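Wrist camera or overhead for a home arm in sim? Letterbox question too

Forum: Home and Workshop Builds > Arms and Manipulators
Page 1 of 1

trisa_bench
1 Jul 2021

Build summary first. Six-axis arm, printed links over aluminum tube, hobby-grade geared servos on the wrist and something better on the shoulder. It lives in the back half of the Betbridge shared shop. Project name is Trisa. Mairéad Tully did the shoulder bracket, I did the wiring and all of the software, so complaints about the software come to me.

I am training the reach behavior in simulation before I let the hardware near anything. The sim is a kitchen with an overhead camera looking straight down at the arm. Render is attached at the bottom of the thread.

Three questions.

1. Overhead camera only, or overhead plus wrist? The real rig has a mast I can bolt a camera to, directly over the base. I would prefer to keep one camera and one cable.

2. The sim renders a wide image and my loader pads it to square with black at top and bottom. The policy was fine with this in June. Should I crop to square instead?

3. Arm and gripper are both nearly black in the render. From above they overlap into one shape. Is it worth recoloring the gripper?

Control loop runs at 50 Hz. Camera comes in slower than that and I hold the last frame.

Putum_Dave
Pad or crop, pick one and do the same on the real camera. That is the only rule. I have seen more trouble from people padding in sim and stretching on hardware than from anything to do with lighting or texture.

Second point. What are you padding with on the real side? If the sim gives exact zeros and your real preprocessing pads before color normalization, those bands are at a different value by the time they hit the network. Check the tensor and do not trust the preview window.

jmadigan
Disagree with keeping the bands at all. You are spending input pixels on nothing. If the network takes a small square, the kitchen gets the middle strip and the remainder is black. Crop tighter, or change the sim camera to render square in the first place. It is one line in the config.

On the camera question: wrist. Overhead is comfortable for the person watching and bad for the last few inches of the reach. From directly above, the arm hides the thing it is about to touch.

Putum_Dave
A square render changes the field of view unless you hold the horizontal angle fixed. Some renderers define FOV vertically and some horizontally. You switch to square, the view narrows at the sides, and the policy loses the counter.

jmadigan
Then hold the horizontal angle fixed. It is still a one-line change plus one calculation.

trisa_bench
Checked the tensor. Dave is right. Sim bands are 0 after normalization, real bands are at negative something because I pad first there. I have moved the padding to the end in both. Rerunning tonight.

On FOV: this renderer specifies vertical. The real camera's data sheet gives diagonal. I had converted that by hand and will redo it with a checkerboard.

AgustinaI
Regarding the gripper color. I went through this on a smaller arm last year. My gripper and forearm were both black PETG, and the overhead camera could not separate them in either sim or real. Two things helped.

First, I wrapped the fingertips in matte tape of a color that was not otherwise in the workspace. Matte matters. Your links look glossy in the render, with highlights along the edges, and a highlight moves when the arm moves. The network will happily learn to follow it. Then on the bench your lamp is in a different place.

Second, I randomized link color in sim over a wide range and left the fingertips close to fixed.

If you only have time for one, do the tape.

trisa_bench
The real links are printed in a satin black. Less shiny than the sim material. I could raise the roughness value in sim to match.

AgustinaI
Raise it and randomize around it. Do not try to match it exactly. You will spend a week on it and the shop lights will change.

tpirzada
Question about the scene. I do not see the arm casting a distinct shadow on the floor. Are shadows off, or is that a flat ambient light?

I ask because with a single overhead camera the shadow is one of the few height cues available. Looking straight down, a gripper that is higher is slightly bigger and that is about it. On a real bench there will be a shadow, and the policy will never have seen one.

trisa_bench
Ambient is high and I turned shadow maps off to get the frame rate up. Was getting 7 environments on the card with shadows and quite a few more without.

tpirzada
I would take the 7. Or train most of the run without and finish with shadows on. The second option worked for us on a pick-and-place cell, same kind of camera position.

jmadigan
Or fit a wrist camera and stop depending on shadows for height.

tpirzada
A wrist camera has its own problems. Cable through the wrist joints, rolling shutter while moving, and a view that is mostly countertop once you are close. I have replaced three wrist cables on one arm. I have never replaced a mast cable.

jmadigan
Service loop and a proper strain relief. Three cables says the routing was wrong.

tpirzada
The routing was as the kit supplied it. I agree it was wrong.

aidan_oc
Moving off cameras for a moment. Why is there a kitchen at all? The real arm is on a bench in a shared shop. The sim has marble floor, wood counter, toaster, tall units. The policy is learning a background it will not meet.

When I did mine I modeled the actual bench. Flat plane, back wall, vise. Took an evening with a tape measure. Sim-to-real was not perfect but I never had to guess which object it was reacting to.

trisa_bench
The kitchen scene came with working collision meshes and I did not have to build anything. The long-term plan is for the arm to work on a counter at home, so it is not wholly unrelated. The bench is where it gets tested.

AgustinaI
I side with using the kitchen, partly. Clutter and tall surfaces force it to plan around things. A flat plane teaches it that every path is free. Swap textures often and the marble will not matter.

aidan_oc
Texture swaps do not move the walls. The right side of that view is one large dark surface from top to bottom. If the policy has learned that right is always blocked, it will avoid the right side of the bench, where there is nothing. Mirror the scene for half the runs, at minimum.

trisa_bench
That would explain something. On the bench it takes the long way around to targets on the right. I had put it down to a joint limit.

Putum_Dave
Check the joint limit too. Log the commanded and measured angle for joint 1 and compare. If commanded never goes there, it is the policy. If commanded goes there and measured does not, it is a limit or a servo.

trisa_bench
Logged it over 513 reaches. Commanded angle never goes past center-right. So it is the policy. Mirroring is going in. Note for anyone copying this: if you mirror the image you also have to flip the sign on the base joint and the wrist roll, or you will train nonsense. I caught that on the second attempt.

mairead_t
Shoulder bracket person. Before anyone adds a wrist camera, remember the wrist servos are the small ones. Camera, mount, and cable all hang at full reach. I would want the payload figure redone before it goes on. The Aebischer coupling on the shoulder is fine. The wrist is where you will see sag.

jmadigan
Fair. What does the gripper weigh now?

mairead_t
I will put it on the scale when I am next in. I do not want to quote the CAD number. The infill on the printed parts was changed twice.

trisa_bench
Where it stands:

Padding is now last in both pipelines, same value. Bands stay for the moment. I will try a square render with horizontal angle held fixed as a separate run so I can compare.

Roughness up and randomized. Tape on the fingertips, sim and real.

Shadows on for the last part of training.

Mirrored scenes for half the runs.

Wrist camera parked until Mairéad has a weight.

Render is from before any of these changes.

aidan_oc
Post the bench result for the right side when you have it. I would also still model the bench.

jmadigan
And post the square run. I expect it to beat the padded one at the same input size.

Putum_Dave
I expect no difference you can measure.
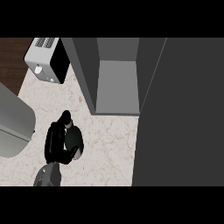

Trisa sim, overhead camera, padded top and bottom, shadow maps off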